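Dirholm Robotics Club: Winter Project Gallery

Posted Fri 10 January

The winter project this year is dish handling. Each team gets the same two-arm table, the same set of plates and the same rack, and has until the February open house to get a program running. The club has two teams, Sornum and Pladska, and they share the table on alternating club days. Students in both teams also take the Friday shop class, but the class is not required to join.

The task sounds simple. A plate has to go into the wooden rack, stand up in its slot, and come back out again without being dropped. The arms are driven by hand first, using a pair of matching control arms, and those runs are recorded. The team then picks the runs it wants to keep and uses them to train the program. Sornum has kept 30 runs so far and Pladska has kept 20.

Most of the club hours go into practice at the controls. A student who rushes will bump the pegs, and a run with a bump in it gets thrown out. Both teams have settled on a slow approach with a short pause before the fingers close.

The plates and rack, with the arms at work.
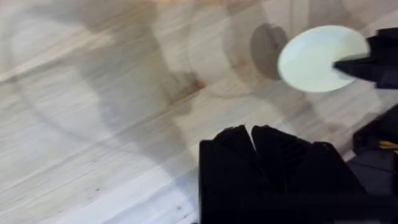
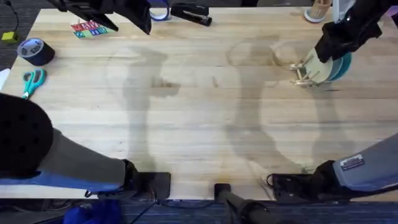 Plates are harder to hold than the blocks we used in the fall. The rim is thin and smooth, and if the fingers close too far out, the plate turns in the grip. Pladska moved its grip point in closer to the middle and lost fewer plates after that. Sornum kept the grip near the rim and worked on the wrist angle. Both ways are allowed under the project rules.

The rack brought its own problems. It is light, so a plate that comes in crooked can push the whole thing across the table. Clamping it down was discussed and voted down, 11 to 6, on the grounds that a rack in a kitchen is not clamped either. The rule now is that a run may continue if the rack slides, as long as it stays upright.

Scoring at the open house will work this way. Each team gets 6 tries with the program running and no one at the controls. A plate standing in the rack at the end of a try is one point. A plate taken back out and laid flat on the table is one more. Touching the table during a try ends it.

The written part is the Vlachou log, which is the notebook format we have used since the club began. Every session gets a page with the date, who drove, what was changed and what happened. Logs are due one week before the open house. Late logs cost a point.

More pictures will be added to this page after the open house. Students who want a copy of their own recorded runs should bring a drive to the next meeting and ask before setup starts.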